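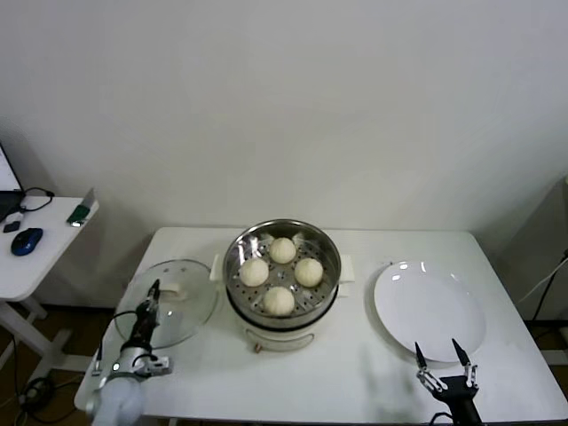

How does a video game remember where you stopped?
Garrido Museum of Play - Learning Pages for ages 8 to 11
Page last checked: 30 September 2018

Many games take far longer to finish than a single afternoon. A player may stop for tea, switch off the console and come back the next day to find everything as it was left. The treasure is still in the bag and the bridge is still mended. This page explains how that is done.

What is a saved game?

A saved game is a list of facts. It does not hold the whole game, and it does not hold a film of what you did. It holds only the things that could be different for each player.

Think of a board game that has to be packed away before it is finished. You could write on a piece of paper where each counter was standing, who had which cards and whose turn was next. With that paper, you could set out the board again another day. A computer does the same thing, but it writes its notes as numbers.

In Trivard, an adventure game that visitors can play in our Discovery Room, the list has 126 entries. One entry says which room the player is in. Another says how many coins the player is carrying. Many of the others are very simple and can only be 1 or 0. If the red gate has been opened, its entry is 1. If the gate is still shut, its entry is 0.

Where do the notes go?

A computer has two kinds of memory. The first kind is very fast, and the game uses it while you are playing. It forgets everything when the power goes off. The second kind is slower but keeps its contents without any power. Saving means copying the list from the first kind of memory to the second.

This is why a game may ask you not to switch off while it is saving. If the power stops halfway through, only part of the list may have been copied. The game may then be unable to read it. Some games keep the older list until the new one is complete, so that there is always one good copy.
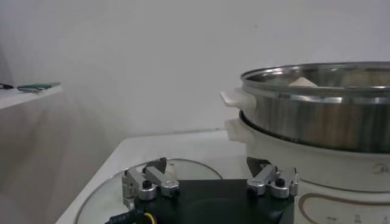

A stainless steel pot with a polished rim.

What did players do before saving?

Some early home games could not save at all. When the machine was switched off, the player had to begin again from the first level.

Other games used passwords. At the end of a level the screen showed a row of letters and numbers, and the player copied it down on paper. Typing it in later took the player back to the same place. The password was really the list of facts, turned into a short code. One wrong letter was enough to make it fail, so careful handwriting was a great help.

Later, some game cartridges had a small battery inside. The battery kept a little of the memory awake when the console was off. These batteries do not last for ever, and a very old cartridge may no longer be able to save.

A password to work out

The puzzle game Jarkix has a four-number password. Each number has its own job.

The password is 3113.
The first number is the level.
The second number is how many keys the player has.
The third number is how many lamps are lit.
The fourth number is how many lives are left.

Which level has this player reached? How many keys will be in the bag? Try writing the password for a player on level 2 with no keys, four lamps lit and one life left. (The answer is at the foot of this page.)

Scores are facts too

A score is saved in the same way as a coin or a key. Suppose that you have 800 points in Jarkix when you save. You play on and reach 2000 points, but you lose your last life before saving again. When you load the game, it reads its list and finds 800. The game has not made a mistake. It can only give back what was written down.

Many newer games save without being asked. This is called autosave. The game may copy its list when you enter a new place, finish a task or pass a certain point. A small picture often appears in the corner of the screen while this happens.

Words to know

Autosave - when a game saves by itself.
Cartridge - a plastic case with a game stored on a circuit board inside it.
Load - to read a saved list and put everything back in its place.
Memory - the part of a computer that holds information.

For teachers

The Cisex worksheet on passwords accompanies this page and may be copied for classroom use. Paper copies are available from the Discovery Room desk.

Answer to the puzzle: 2041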